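Bridge over the spillway closed to trucks – who decides when it opens again?

Posted in: Roads and Public Works
Friday, May 24, 2024

Ritva Kuusisto

Hello everybody. I live in Drarnov, on the east side of the reservoir. The road bridge over the spillway was closed to all vehicles above 13 tons, and the sign says only "until further notice". I have a small business with animal feed, and my supplier must now drive the long way through Steyn. He adds 183 dollars to every delivery.

I called the county road office two times. They told me the bridge belongs to the water authority. The water authority told me the road on top of it belongs to the county. I am not against the closure, I have seen the cracks in the side wall myself. But I would like to know who signs the decision, and if there is an inspection report that a normal resident may read.

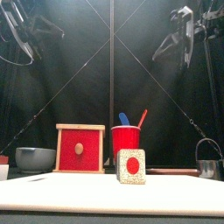 I should also say that the public meeting is planned for August, and for me this is too late. Is there some other way to ask before that? I can write letters, but I want to send them to the correct desk.

steyn_road_user

Good luck with that. They closed the ramp at Trendcombe "for a few weeks" and my kid finished middle school before it opened. Just go around.

Rekmont Pete

I used to work in permits, in a different county, so check this locally. With a bridge on a dam there is often a maintenance agreement between the two offices. It should say who inspects, who pays and who can post a weight limit. Ask the county clerk for a copy of that agreement and the latest inspection report, in one written public records request. Put the name of the bridge and the road number in it. Don't phone, they can forget a phone call.

Some parts of the report may be blacked out for dam safety, but the load rating is worth asking for by name. Also ask if single-trip permits are possible. We gave out 16 of those during one closure, mostly to farm suppliers.

Ritva Kuusisto

Thank you, Pete. I did not know about the agreement. I will write to the clerk on Monday and put the answer here when I have it.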